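# Flitik open day demo set — README

December. Posted by the Flitik demo desk

Quick notes so people who came to the open day (and people who didnt) can use the files. Will tidy up later.

## What it is

Recordings from the hand-held gripper demo. Small household stuff, soft and hard, picked up by hand-operated grippers and put with a cardboard box. Visitors got a turn after the walkthrough. No robot arm in this set. The arm talk was the Dukton session, separate repo.

## Contents

- 19 sessions, each in its own folder
- around 300 clips total, very uneven — a few sessions are mostly people learning to squeeze
- `notes.txt` per folder, free text, whatever the person at the desk typed
- `split.csv`, train / held out. Held out = last 2 sessions, picked by order and nothing cleverer

## How the demo ran

Short talk first, then hands on. Everyone started with the plush toys, then bags. Bags are harder, thin plastic folds away from the pads. Most of the questions were about bags. Second most were about battery life, see the Foulkes handout.

Grippers are the Flelel build, blue pads. Some sessions have one operator, some have two working the same surface. Not labelled by operator yet.

## Known problems

- Clock on session 4 is wrong. Dont sort by timestamp, sort by folder name.
- Object names in the notes are not consistent. "bag", "baggie", "plastic" all the same sort of thing.
- Starts are trimmed by hand, ends arent. Expect dead time at the end of a clip.
- Dark corners are normal for the wide lens. We don't crop them, the loader has a `--mask` option if you want.
- No success flag. We started one and gave up, visitors kept talking over eachother and the desk lost track.

## Loading

Run `load.py` with the folder path. Needs the same env as the Dukton repo. If it complains about a missing index, delete the cache folder and run again — fixes it nearly every time.

## Use

Fine for teaching, class projects, trying out a grasp model. Not big enough to train anything serious from scratch. Please don't repost the raw clips, link here.

## Sample views
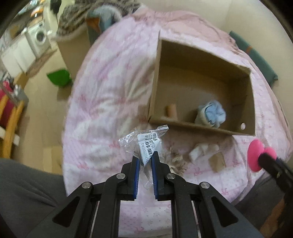
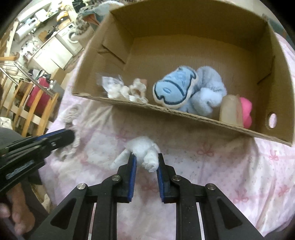

Flitik open day, box task on the pink bow-print bedding. First view: plastic bag in the jaws. Second: white plush between the open fingers, another gripper at left.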